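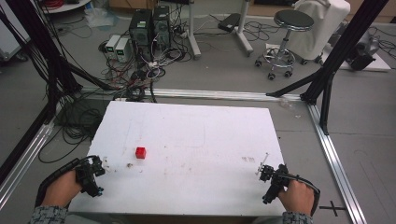
Workshop notebook, March, Friday, 4:40 pm

Hide glue vs. the liquid stuff, round three. Writing this up before I forget which sample was which, because the pencil numbers on the maple are already rubbing off.

Background for anyone reading who missed the first two rounds: Kettani want to move all their chair repairs to the bottled liquid hide glue and have us stop keeping a hot pot going. Their argument is that it's as strong, gives more open time and doesn't stink. I agree about the stink. The rest I wanted to see for myself, and so far I've seen a lot of numbers that don't line up with each other.

Setup. Lap joints, hard maple, one square inch of overlap, planed the same morning, clamped overnight, then left on the shelf for a week. Pulled in the old tester with the crank. Hot glue was the Dakwood granules soaked in cold water and held at 140 F. Bottled glue was from the carton Kettani sent over. No date on the bottles. I asked for one and got a batch code, which is no help if you can't read the code.

Best hot joint let go at 1,971 lb, and most of that break was wood. Best bottled joint, 678. The next bottled one was 573 and the worst was 339. All three bottled joints failed in the glue line, clean and shiny, with hardly a fiber torn.

So on paper that's a rout. I don't believe it, though, or not by that much. Things that bother me:

– Bottled glue goes bad with age and we have no idea how old this is. A dab on paper was still a bit tacky the next day. Old glue does that.

– The shelf is under the window and the week was damp. Hot glue may not care as much. Bottled glue has something in it to keep it liquid, and whatever that is probably pulls in water.

– The tester was last checked by Cunddale, and the sticker has faded past reading. Comparing one joint to another should still be fair. Quoting any of these figures to a customer would not be.

– I glued up all the hot joints first while I was fresh, then had lunch, then did the bottled ones. Should have mixed them up. My own fault.

Homa Abbasi looked over the broken pieces and thinks the bottled joints were starved, too much clamp pressure squeezing out a thin glue. Could be. I used the same pressure on both, which sounded fair when I wrote it down and now looks a little dumb, given how differently they spread. She also pointed out that a chair rung is a round tenon in a socket and never sees a straight pull like this. True, and I told her so in round one when she wanted the lap joints. We left it there.

On the open time claim: that part holds up. I got past ten minutes with the bottle before it skinned over. The hot glue was gelling in under two on cold wood, closer to four if I warmed the pieces first. For a chair with a full set of rungs and stretchers, that matters a lot more than a strength figure nobody is going to reach by sitting down. If Kettani had stuck to that I'd have had less to argue with.

What I don't buy is the sheet that came with the carton. It says "comparable strength" and gives no wood, no joint, no moisture, no number of samples. Comparable to what? The sheet from Carkent on their own bottle is no better, it just has a nicer chart. The chart's scale doesn't start at zero.

Reversibility, quick check only. Damp rag and a heat gun on low. Both let go. The hot glue took longer and needed a thin knife to get going. The bottled one slid apart. Handy for the next repairer, less handy for someone who keeps the chair by a radiator.

To do:
– Fresh bottle, with a real date on it, from a different supplier.
– Same test again with lighter clamping on the bottled joints. Mix the order.
– Put samples in the closed cabinet with the hygrometer, not under the window.
– Make up round tenons in ash, turned to the same fit. Loose ones too, because the chairs that come in are never a good fit.
– Get the tester looked at. Ask what it costs first.
– Soak a smaller batch of granules. Threw out half a pot again.

Until then the hot pot stays on. I told Kettani we'd have an answer by the end of next month, and I may have to tell them the answer is that it depends on the bottle. They won't like it.

5:30 pm. Checked the paper dab again. Still tacky.

Search the notebook Enter keywords Go

Contact the workshop | Copyright, all rights reserved | Back to top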